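How to Make Colored Water Tubes for a Density Demo (Without Dyeing the Table)
By Ivan Lysenko
Updated 2024-06-07

Colored water is the cheapest way to make a tabletop look like science is happening. It is also the cheapest way to turn your fingertips blue until the weekend. I have made these tubes for classrooms, for two birthday parties and once for a grown man who wanted "something beakery" on his shelf, and the method below is the one that survived.

What you need

Conical centrifuge tubes with caps, the kind with graduation marks up the side
A rack with holes that fit them
Food coloring, liquid, in at least two colors
Table salt
Paper cups for mixing
A small plastic pipette
Paper towels, more than you think

About the rack. Mine is a Gravo, bought in December when I should have been buying presents. The holes need to match your tubes. A skinny tube in a wide hole leans like a man at a bus stop, and sooner or later it lies down. Clear racks let people see the color all the way to the tip. Wire ones are fine too, but you will be looking at wire.

Step 1. Clear the table

Pick a hard, wipeable surface. Food coloring gets into bare wood and stays for the life of the furniture. If wood is all you have, put down a plastic tray and be at peace with the tray.

Step 2. Mix in a cup

Put 30 ml of warm water in a paper cup. Add 4 drops of coloring and stir. Use a separate cup for each color. People try to save a cup at this point and end up with a shade best described as pond.

For the salty color, stir in a heaped teaspoon of salt and keep going until you can't feel grit at the bottom. Write SALT on the cup. You will not remember. I labeled mine in my head once and spent the evening tasting blue water.

Step 3. Fill the tubes

Stand the empty tubes in the rack first, then fill them where they stand. The pointed bottom means they can't stand up without help, a lesson most of us learn exactly once. Let the water run down the inside wall to keep bubbles out of the tip. Stop well short of the top and cap them.

Leave a few empty holes between colors. It looks better, and your knuckles need somewhere to go when you reach for one.

Step 4. Layer them

In a fresh tube, put the salty color in first, up to about a third. Then draw up the plain color in the pipette, rest the tip against the wall just over the surface and squeeze as slowly as your character allows. The fresh water floats on the salty. Rush it and you get purple.
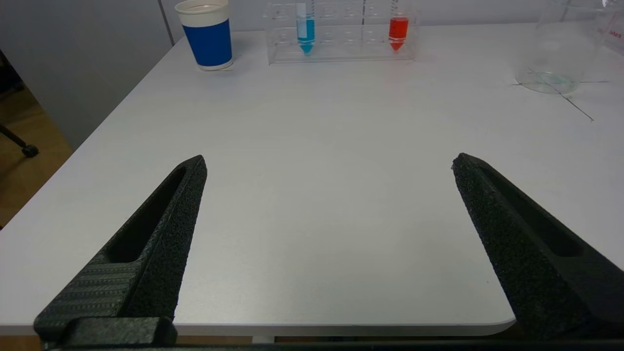
Can I use the same tubes again after they've held food coloring?
Rinse them the same day with warm water and a drop of dish soap, and most will come up clear. Red is the stubborn one. If a tint stays behind, keep that tube for red from now on.

Step 5. Put it all away

Empty the tubes into the sink with the tap running, then rinse the sink before anyone with opinions walks in. Dry the tubes upside down. Caps go in a bowl, otherwise they go under the fridge.

Used cups go in the trash, including the one labeled SALT.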